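Before you spend a dime on a helper arm for the house, do a trial run on screen. I priced a Leleck kit at $257 a month and nearly signed -- so glad I waited! Pick your fussiest chore first (mine's clearing knickknacks off the toilet tank) and see what kind of reach it takes. 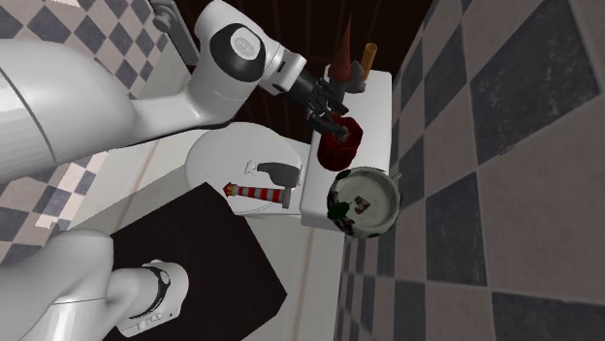

What should I budget for besides the arm?
Set aside money for spare fingertips, a solid mount and a service visit. My extras came to $206.

Then get 3 quotes, and ask each shop what shipping costs on a return (Wavside charges for it, grr).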